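The Robot That Passed Its Tests

Sirkura's home helper was signed off after thousands of hours in simulated kitchens. Then it met a table in Lolton. 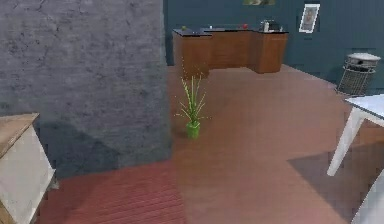
Itziar Collado thinks the whole business should have been stopped in April, on the morning it happened, and that every week of talk since then has made it easier for people to forget that a woman was pinned in her own armchair by a machine that was supposed to be bringing her tea.

She has a point. The facts are not much in dispute. At twenty to seven in the morning, in a ground-floor flat at the Lolton sheltered housing scheme, a Herrero robot set off from the kitchen with a lidded cup on its tray. To get to the sitting room it had to go past a small dining table. It went partly under the table instead, met one of the legs, and kept going. The table slid. It slid until it reached the armchair, and in the armchair was Olga Villanueva, who is 81 and had been up since five.

The edge of the table came to rest against her ribs. The robot went on pushing for nearly 50 seconds. She couldn't reach the stop button, which is on the back.

"I said stop," she told me. "I said it in English and then I said it in Spanish. I don't know why I thought the Spanish would help."

She had bruising and a bad fright. A neighbour, Aicha Ragab, heard the shouting through the wall, let herself in with the spare key and pulled the robot over backwards by its tray, which made it switch itself off. Ragab is small and the Herrero weighs as much as a washing machine, so she was sore for a week as well. Neither of them has been offered anything beyond a letter and a basket of fruit.

What Sirkura said

Sirkura's first statement went out the same afternoon. It called the incident "an unexpected furniture interaction" and said the Herrero had completed 2,332 test journeys before a single one was delivered to a customer. The number has been in every statement since. It was in the brochure too, on the page after the smiling couple.

I asked what a test journey was. It took three emails to find out that all of them had taken place in Lurell, the simulator Sirkura uses for its navigation software. Lurell builds rooms on a computer and lets a virtual Herrero find its way round them. The rooms look decent enough, if a little bare: plank floors, a kitchen counter with what may be some fruit on it, a plant in a bright green pot, a white table with slim angled legs. You would get through a house viewing in one without complaint, provided you didn't open any drawers.

There is nothing wrong with testing this way. Everyone who makes mobile robots does some of it. It is cheap, it's quick, and no one gets hurt when the thing drives into a wall. My doubts start with the word "completed".

A journey in Lurell was marked complete if the robot arrived within its time limit. That was the whole test. Whether it had bumped into anything on the way was stored in a separate log, and the separate log did not feed into the score. Sirkura eventually let me see a summary. Of the 2,332 journeys, 292 included a contact with furniture that lasted longer than the robot's own rules allow. They were all counted as passes.

The leg

Szabolcs Veres left Sirkura last year and spoke to me over a long lunch, for which he insisted on paying his half. He worked on the Herrero's base, the part with the wheels, and he drew it for me on the back of a parking ticket.

The Herrero has a bumper, a rubber strip that runs round it at ankle height. Press the strip and the motors cut. It is a simple part and, by his account, a good one. The trouble is that it only knows about things at ankle height. A table leg that goes straight down will hit the strip. A leg that slopes outwards towards the floor will also hit the strip, if the robot comes at it from outside, because the foot gets there first. But come at the same leg from underneath the table and the top of it leans in over the robot. The casing touches before the bumper does, and the motors have no reason to cut.

There is a second line of defence. When the wheels meet resistance the software is meant to work out whether the robot is blocked or is merely climbing something, like the edge of a rug. If it decides on a rug, it gives the wheels more power. In Mrs Villanueva's flat there was no rug. The table had felt pads on its feet and slid along smoothly, and to the robot that felt like progress.

"It thought it was winning," Veres said.

Had anyone seen this in the simulator? He believes so. In Lurell the tables were fixed to the floor, so a robot that went underneath would scrape along the leg, wriggle out and carry on to its goal. It looked clumsy. It was written up as a matter of style, to be tidied in a later version. Sirkura confirms that the tables were fixed, says this was "standard practice at that stage of development", and declined to say whether the scraping had been reported.

One room, over and over

Then there's the matter of which rooms. I had assumed, as I imagine the people at Lolton had, that 2,332 journeys meant a great many different homes. The summary says otherwise. 1,172 of them, more than half, were run in the same flat with the same furniture in the same places. Only the start and finish points changed.

Nerea Aguirre advises housing providers on equipment and has read more of these summaries than I have. She wasn't shocked. A big total looks good on a slide, she told me, and the quickest way to a big total is to press the button again. She would like buyers to ask four or five dull questions before signing anything. How many layouts? Can the furniture move? What counts as a failure, and who decided? Does anybody get to be in the room?

That last one stopped me. I went back to the summary and looked for people. There weren't any. In all those journeys the virtual Herrero never had to get past a person, or a walking frame, or a pair of slippers left in a doorway. It was being prepared for homes in which no one was at home.

Sirkura disputes this, up to a point. A spokesman said people were covered "by other means", namely the camera on the mast, which can spot a standing adult. Mrs Villanueva was sitting down, behind a table, with the curtains drawn. I asked if the camera had been tried on a seated adult in poor light and was told the company would come back to me. It hasn't.

The fix

An update went out to every Herrero in the spring. It limits how long the wheels can push against anything before the robot gives up and beeps, and the new limit is very short. I watched one at Lolton, in the common room, being introduced to a dining chair. It nudged, stopped, and beeped. It did that each time I asked. I was also shown a foam collar, fitted higher up the casing, with a second strip inside.

Both seem sensible. Both could have been in the first machine. And the update has again been checked in Lurell, where I'm told the tables now slide and contacts are scored as failures. How many layouts are being used this time? "A wider range," the spokesman said. I asked for the number and he said it was commercially sensitive, an odd thing to say for a firm that has spent so long quoting me the other one.

The scheme's managers are inclined to carry on. They are short of staff in the early mornings and the residents who still use a Herrero mostly like it. One man on the top floor has his post brought up by it and wouldn't hear a word against it. I don't doubt him. Most of the journeys go fine, and a cup of tea at the right time counts for a lot if your hands shake.

But I came away thinking that the people taking the risk had been told the least. The residents' leaflet mentions the test journeys in its second paragraph. It doesn't mention that they took place on a computer. The stop button is shown in a diagram on the back, and the diagram is wrong: it puts the button on the front, where it was on an earlier model, and where Mrs Villanueva might have been able to reach it.

Collado has asked for the leaflet to be withdrawn. The scheme says a new one is being drafted. Meanwhile the old one was still in the rack by the front door when I left, next to the bus times.

Mrs Villanueva has sent her Herrero back. She has kept the table, though she's had it moved to the other side of the room, and Ragab brings the tea.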